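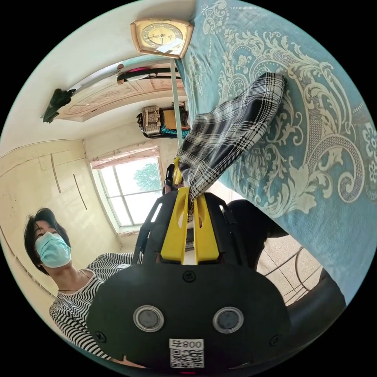 Manouchehr Vahidi wrote in response to the previous entry that a bed is the wrong place to fold clothing. In his view the mattress gives under the hand, the edges never come out straight, and a kitchen table would serve the purpose better in half the time. He added that he had folded on a table all his life and had no intention of changing.

The objection is noted. The position of this household remains that the bed is the largest flat surface available, that it stands close to the storage, and that it must be cleared before anyone can sleep in it. A kitchen table may be left covered until the following morning. The practice therefore continues, with certain adjustments that have been adopted since February and are set out in this entry.

## Order of work

Small items are folded first. Cotton tops, undershirts and thin scarves hold a crease well and take little space, and they can be placed in their pile without further handling. Large and loose pieces are left until the pile has been established. In earlier years the order was the reverse, and the large pieces were regularly disturbed by everything that was set down beside them.

Sheets are excluded from this procedure. They require two people and are dealt with separately, normally in the hallway.

Before folding, each piece is to be spread out once, smoothed with the palm from the center toward the hem, and inspected for loose threads and missing buttons. Any piece requiring repair is placed on the chair. It was formerly placed at the foot of the bed, where it was folded by mistake and returned to the shelf unrepaired. Zoia Tymoshchuk has kindly agreed to take charge of the buttons, and her tin of spares, which dates from 1970, is now kept in the second drawer.

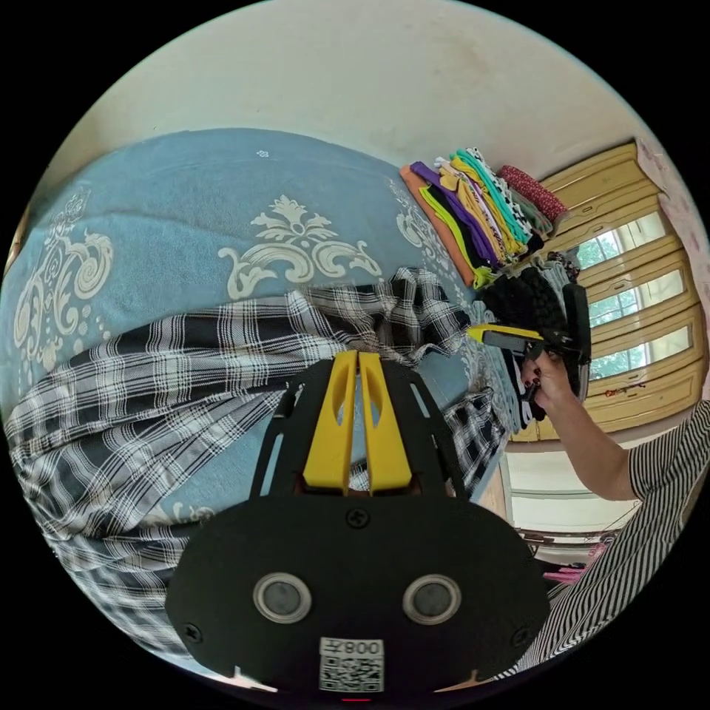 Placement of the finished pile has been the subject of some disagreement in this house. Bohdan Polishchuk prefers it near the pillows, where it is easily reached; the author prefers the side of the bed that meets the wall. The bright pieces, orange, purple, lime and mustard yellow among them, were fanned against the wall and left the middle of the bedspread to the black-and-white plaid, which needs a good deal of room. The red fabric was rolled and set just beyond the stack. Rolling is permitted for any item that slides when folded, and it is recommended for most thin synthetics.

Plaid deserves a separate remark. The printed or woven lines are a convenience to the person folding, as they show at once whether an edge has been brought over evenly. One dark band should be laid directly upon another. If the lines meet at an angle, the piece should be opened completely and begun again, and small corrections at the corner should be avoided. They shift the fault to the opposite side.

The same method may be applied to checked tablecloths and to flannel shirts, provided that the sleeves are first laid across the back. 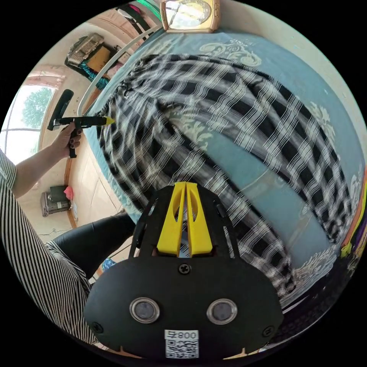
*Black-and-white check on the blue bedspread, window and shelf beyond.*

## Storage

The question of storage boxes has been raised by more than one reader. A set from Heltton was tried and found too deep for daily use, as the lower layers were forgotten. They have been reassigned to winter blankets, a task for which they are suitable. Everyday clothing is kept on open shelves, in piles of moderate height, with the folded edge facing outward so that a single piece may be withdrawn without upsetting the rest.

Lavender sachets were discontinued at the request of Demyd Didenko, who finds the scent disagreeable. Plain cedar blocks have taken their place and should be sanded lightly when they cease to smell of anything.

Mr. Vahidi has been invited to submit an account of his table method, including the treatment of fitted garments and long skirts. It will be published here in full when it is received. Other correspondence on folding may be left in the comments, which are read every evening.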